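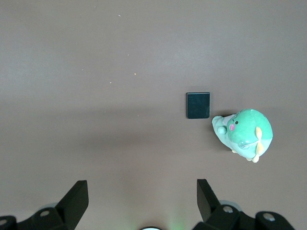

Teaching by hand vs leader arm - soft toy pick, what am I doing wrong?

Vesside Robot Builders > Arms and Grippers > Teaching and Demos

kostham_bench
Posted 14/01/2023

Hi all, I've been trying to teach my arm to pick up a green plush toy and set it down on a small dark block. Two black fingers, wrist camera, nothing fancy. I've recorded 43 demos with the leader arm and the policy still does this annoying thing where it comes down beside the plush, closes on nothing and then lifts off very proudly.

Camera is on the wrist only. Should I keep going with the leader arm or switch to grabbing the real arm and moving it by hand? My Zekolcombe kit does both.

solderpup
By hand, every time. You feel the contact through the joints and you slow down right where it matters. With a leader arm you're guessing how hard you're squeezing, and on a soft toy the guess is always too hard.

Escobedo_Labs_Fan
Disagree with solderpup, sorry. Hand guiding with a wrist cam means your own knuckles end up in half the footage, and then the policy learns that knuckles are part of the job. I threw away 839 episodes over that in July and I'm still mad about it.

solderpup
You hold it by the forearm, above the camera! I've never had a knuckle in a shot.

Escobedo_Labs_Fan
Good for you and your tiny hands.

mossgate
Before you switch anything, how close together are the toy and the block when you start? If they're nearly touching, the fingers have to come in at one narrow angle, and any sloppiness in the demos turns into a miss. I'd start them a hand's width apart and work inward.

kostham_bench
Pretty close, yeah. The stubby bit that sticks out of the plush is right up by the corner of the block. I figured the hard version would teach it more?

mossgate
Not with 43 demos. Do the hard one last.

torque_and_tea
Also wipe the table. I can see little yellowish specks on it. Probably harmless, but I like a boring background - one less thing for it to latch onto.

solderpup
Crumbs or dust, it'll live. 2,000 demos on my bench and there's sawdust in most of them.

torque_and_tea
And how's your success rate? :)

kostham_bench
OK, plan for tonight: spread things out, stay on the leader arm, slow way down for the last bit before the grip, and do 3 short sessions so I don't get lazy. If it still grabs air I'll try it by hand, forearm hold. Table will be wiped, promise.

Escobedo_Labs_Fan
Turn the plush between takes too. Mine only ever learned one side.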